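Track & Field > Sprints > Starting Blocks > Uken Club Block

Uken Club Block

$134 per block, spikes and key included

We sell four starting blocks at Clandstead and we get asked the same thing about all of them: will it make me faster? No. A starting block is a rail with two pedals on it. It gives your feet something solid to push against, and if you already know how to push, it lets you do that. If you don't, a better block will let you come out too high and too early on nicer equipment.

With that out of the way, the Uken is the one we would buy with our own money for a school, a club, or a sprinter who trains alone and is tired of asking for the key to the equipment shed. It isn't the best block we stock. It's the one where the price and the job line up.

What Uken says and what we think

Uken's catalog says the Club Block has "explosive power transfer." We don't know what that means and we suspect Uken doesn't either. What we can say is that the rail doesn't flex in any way we could feel, and the pedals stay put once they're locked. On cheap blocks the rear pedal tends to rock a hair when a heavy athlete loads it, and you feel that as a small dead spot just as you go. We had a few large people try to get this one to rock and it wouldn't.

The catalog also says it sets up in seconds. It does if you have done it before and the spikes are already in. The first time out of the box, plan on sitting on the infield with the key and some patience. The spikes come in a bag and you screw every one of them in yourself.

"All-weather" is the third claim. The rail is aluminum and won't rust. The screws that hold the pedal brackets are steel with a coating, and coatings wear off. We've seen older Ukens come back with orange heads on those screws after a couple of winters in a damp shed. They still worked. Wipe the block down and it'll take longer to happen.

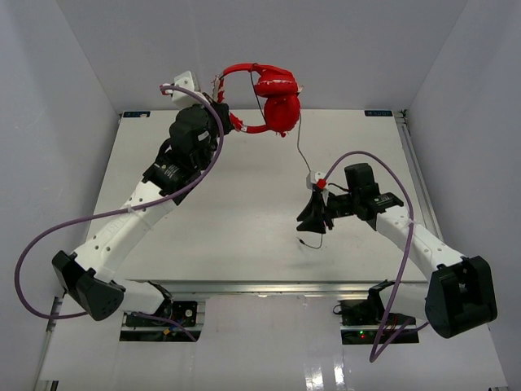 The rail has 16 positions for each pedal, and that is plenty. Some blocks at twice the price have more, and the sales pitch is that you can fine-tune your setup. Most high school sprinters can't put their feet in the same place three times running, so a smaller gap between notches is solving a problem they don't have yet. If you're fast enough that half a notch matters, you already know it and you probably aren't reading this page.

Pedal angle has four settings. The lowest is very flat and we've never met anyone who liked it. The steepest suits athletes with short feet or a lot of power. Nearly everybody ends up on one of the middle two and stays there. The angle lock is a spring pin with a ring on it, and the ring is small. In cold weather with stiff fingers it's a nuisance - tie a loop of cord through it and you'll thank yourself in March.

The pedal faces are rubber, with a raised pattern. They grip well with spikes and acceptably with flats. They do get chewed up. Spike pins dig into the top third of the rear pedal, and once there's a groove there, everyone's shoe goes into the same groove and it gets deeper. Replacement faces are sold in pairs and glue on. Uken says the original faces are good for 300 sessions. We have no idea how they got to that number, and a session with one athlete is a different thing from a session with a whole relay squad, so treat it as decoration.

Who should skip it

If you run on dirt or cinder, don't buy this. The spikes supplied are short ones for synthetic surface and they won't hold. Uken lists a long-nail kit for it, but we tried the kit and the nails bent, so we stopped carrying it. The Gratness Field Block is uglier and heavier and it has proper holes for driving nails through. Get that one.

If your meet uses electronic false start detection, don't buy this either. It has no sensor mount. A couple of websites claim you can fit one with an adapter plate. We'd want to see an official accept that before we'd take your money for it.

If you're a masters athlete coming back after years off, think about whether you need a block at all. Plenty of people in that group run the same time from a standing start and go home with a happier back. We would rather sell you nothing than have you pull something on the first rep and blame the pedals.

And if you're a parent of a ten-year-old who has just discovered the 100, borrow one. Every club has a spare with one bad pedal, and it will do fine for a year.

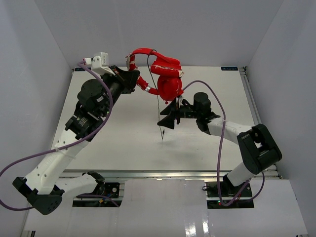

Specs & Care

Rail: one-piece aluminum, fixed length
Pedals: two, rubber faced, four angles
Pedal positions: 16 per side
Spikes: short synthetic-track type, screw-in, replaceable
Carry handle: yes, built into the rear of the rail
Color: silver rail, black pedals. Uken shows a blue one in its catalog and we've never been able to order it.
Warranty: one year on the rail and brackets. Rubber and spikes aren't covered.

Check the spikes before each season. A missing spike at the front doesn't seem to matter much until the day the block slides, and then it matters a great deal. They thread out with the key supplied. If one is stuck, put a drop of oil on it and leave it overnight before you get angry and round off the head.

Don't carry it by the pedals. Everyone does. The brackets are built to be pushed backward and they don't like being yanked upward with the full weight of the rail hanging off them. That is what the handle is for, and we've turned down warranty claims over it.

Store it flat. If you hang it on a wall, hang it by the rail.

Sizing it up against the others

The Tapia Pro costs more than $200 and is the block we get asked to compare this one with. The Tapia is heavier, has wider pedals and feels more planted. The wider pedals are a real improvement for anyone with big feet. The rest of the extra money goes on weight, which is useful when the block is on the ground and a pain when it's in the trunk of your car. For a club that leaves blocks at the track, we can see the case for it. For one person hauling their own gear, we can't.

The Gratness Field Block is covered above. Right choice for dirt, wrong choice for nearly everything else.

There's also a folding block going around online at a very low price with no maker's name on it. We bought one to see. The hinge had play in it new. We don't stock it and we won't.

Things people ask us

Does it come assembled? Rail and pedals yes, spikes no.

Will it damage our track? The short spikes leave small marks, the same as any block does. Some facilities have their own rule about pin length, so ask them first. We can't do that for you.

Can I use one indoors? On a synthetic indoor track, yes. On a gym floor, no, and please don't try it with a rubber mat underneath. We've heard every version of the mat idea and they all slide.

Do you give a discount for a set of eight? A small one. Call us before you order online, as the cart won't work it out and we can't refund the difference afterward.

Can I return it after trying it? Yes, if the spikes haven't been fitted. Once they have been screwed in and it's been on a track, it's used, and we would have to sell it as used.

Shipping

Blocks ship in their own box with no outer carton. Orders in by noon on Thursday go out before the weekend. We run low in February when the schools all remember at once that outdoor season exists, and Uken is slow to refill us, so a school that knows in November what it needs should order in November.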